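October, evening

Template migration resumed at 6 p.m. and stopped at a quarter to eleven. The wiki has 3,956 character pages. Most of them were moved to the new stat block by script in the spring. The ones left are those the script refused, and it refused them for good cause: nested tabs, hand-built tables, power lists pasted in from a forum that no longer exists. They have to be done by hand.

Started with the Zultside pages. The series has the worst formatting on the site and I wrote a fair share of it, so I have no complaint to file with anyone. The old template put tier, speed and durability in one field separated by vertical bars, with one value per form. The new one takes each form as its own row. On a character with a base form and a powered form this is a simple split. On the Warden of Urnevcombe it is not, because the page lists four forms under Tier, three under Speed, and four again under Durability, and there is no note saying which form shares its speed with which.

Went back through the page history. The missing speed value was removed in an edit with the summary "fixed". The value removed was "Massively Hypersonic via scaling," and the scaling chain it depended on ran through the Bell Knight, whose own speed was later downgraded. So the removal was correct and the bar should have stayed with an "Unknown" behind it. Put in "Unknown" and linked the downgrade thread.

Then the height problem. The Warden's main attack potency comes from cutting through the tower at the end of the Urnevcombe chapter. The accepted calculation gives the tower a height of 699 meters, and everything downstream uses that: the volume, the mass of the stone, the energy. The page cites the manual. I own the manual. It does not give a height in meters. It gives a height of 699 in a unit called the span, which is used for everything in the series from doors to coastlines and which is never converted to anything.

Somebody, at some point, read spans as meters. It may have been a fair guess. There is a door in the second chapter labeled as two spans high, and the player character passes under it with a little clearance, so a span is near a meter if the player character is an ordinary adult. But the same door is drawn larger in the cutscene than in play, and under our own rules cutscene scale wins over sprite scale when they disagree. With cutscene scale the span is longer and the tower is taller, and the Warden moves up. I did not work out how far. The energy does not go up in line with height, as the tower widens toward the base and the radius was measured from the height in the first place, so an error in the span is cubed by the time it reaches the volume. The mass is wrong by the cube as well, and then the page multiplies by a fragmentation value for granite. The stone is called "pale brick" in the only line that mentions it.

Wrote all of this up as a revision request and left the page as it is. The rule is that accepted values stay until the thread closes. I added a hidden comment in the source next to the value so that the next person in there does not "correct" it before the thread is done.

Notes for the thread, copied here so I have them if the draft is lost again:

Unit. Treat span as undefined unless a conversion is shown on screen. Door comparison is usable as a low end only.

Shape. The old calc used a plain cylinder. The tower is visibly tapered in the map screen. Should be a truncated cone. The wall thickness was never measured and the calc treats the whole thing as solid, although the player spends an entire chapter walking around inside it.

Method. The Warden cuts the tower. He does not pulverize it. There is a single cut and the upper part slides off. Fragmentation applied to the full volume is not supported by anything shown. Only the material in the plane of the cut should count, and the width of that cut is a few pixels at most.

Result. If all of these are accepted the Warden goes down by more than a tier, cutscene span or no cutscene span. Everyone who scales to him goes down too, which is most of the Zultside roster and the guest characters from the Pangaribuan crossover.

The last item is why the thread will be long. Pangaribuan has its own pages, its own regulars and its own blog of respect scans, and the crossover is the best showing half of that cast has. They will ask whether the crossover is canon to both sides before conceding anything, and they will be right to ask. The crossover page currently says "canon" in the infobox and "non-canon" in the first paragraph. I checked the history on that as well. Both words were added in the same edit.

Comparison of the two releases took from eight to nine. The original and the reissue differ in the line the Warden says before the cut. Original: "I will bring down the mountain." Reissue: "I will bring down the house." There is no mountain in either release. The first line has been cited on the page as a supporting statement for mountain level. It could be a figure of speech, it could be a translation slip, and it was replaced by the publisher in the later release. By the site's rule the later release takes precedence where text was deliberately changed. We have no way to know that it was deliberate. I listed it as disputed and moved the quotation to the notes section.

Powers list. The old page had every ability in one paragraph, comma separated, with the citations bunched at the end. Split it out by form. Removed or queried the following:

Time Stop. The citation is a pause in the boss theme. Removed.

Flight. He jumps and does not come down until his next phase starts. Left in as "Flight or extended leap" with a query tag.

Resistance to Fire Manipulation. He takes reduced damage from fire in the original and full damage in the reissue. Kept, with the release noted.

Immortality (type left blank). The type field is required in the new template, so the page will not save with it blank. The bestiary says he "has stood since before the walls." This supports long life and nothing about surviving injury. Entered as type 1.

Soul Manipulation. Supported. The only entry on the list with a working citation, and it had been misspelled, so it was not being picked up by the category.

Unico went down at 9:20 and came back at 9:40. That is our checking tool, which reads a saved page and reports any field that does not match the schema. It has been unstable since the host moved it. When it returned it reported the Warden page as having no errors, then on a second run reported that the page had no title. It has a title. The third run was clean. I am going to take the third run as the result, and I recorded all three on the bug page, with times.

One thing about Unico I had not noticed before tonight: it treats a dash in a value as a range. "High 7-C" is read as running from High 7 to C. It does not flag this as an error. It sorts the page under C, a tier we do not have – and so every character with that rating has been missing from the tier list while showing correctly on its own page. I found the Warden that way. I had assumed he was left off the list on purpose, pending the thread. A search by hand for others brought up enough that I stopped and reported it as a fault in the tool. Editing the pages to suit the parser would only have to be undone later.

Finished two pages in full tonight. The Bell Knight is the other one. That was a plain page with a plain history, and it took ten minutes. The only change of substance was to the key, where "Pre-Bell" and "Post-Bell" had been swapped, so that he was listed as losing his weapon at the start of the game and getting stronger for it.

Remaining in the Zultside set: the Ferry Captain, both versions of the Queen, the unnamed archer (page title currently "Archer (Unnamed) (Zultside) (Game)"), and the bosses from the handheld title, for which nobody seems to have screenshots. I have the cartridge and no clean way to capture from it. Photographs of the screen are allowed as sources if the text can be read. Mine cannot, the backlight leaves a band across the middle.

Open questions, to be put to the other admins and not decided by me at this hour:

Whether undefined units should be banned from calcs outright or allowed with a low end.

Whether a page under revision should carry a banner. At present it carries nothing and readers quote the old value in match threads as though it were settled. There was a match thread this afternoon in which the Warden beat a planet-sized opponent on the basis of the mountain line.

Whether match results get reversed when a tier changes. The policy page says they are "removed or kept as appropriate."

Posted the revision request at 10:35. Had one reply by the time I logged off. It said "disagree FRA," meaning for the reasons above, and it was the first comment in the thread, so there were no reasons above. Did not respond.

Tomorrow: Ferry Captain first. Then measure the door again, from the cutscene, with the full-resolution capture and not the compressed one. Look for any other object in the series labeled in spans. I have a memory of a signpost near the harbor.

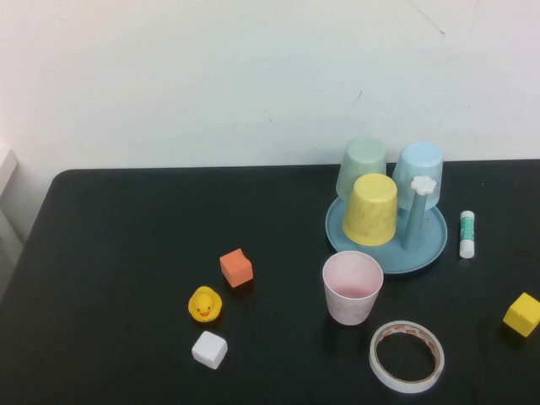
Photo: own work. Pastel cups on a blue tray. Free to reuse with credit.

Filed under: site maintenance, Zultside, calc revisions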